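Samimdale handling cell: progress to 14 Oct 2024

The draft practice rules agreed with Padmont in July are now in use for all bowl and cup trials. Of 163 logged runs, 100 were made under the new speed limits; three were stopped by the operator and written up. Zellen has returned comments on the restart procedure — mainly wording. Outstanding: the gripper force limit, to be set before the Qin review. No change to budget is requested.
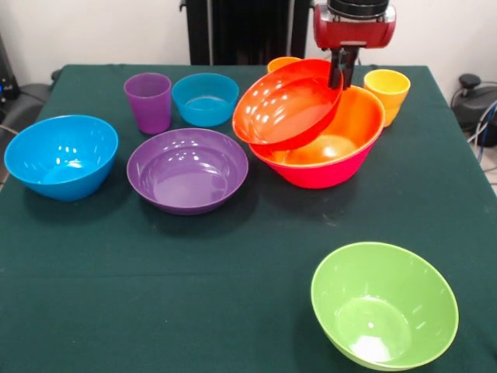
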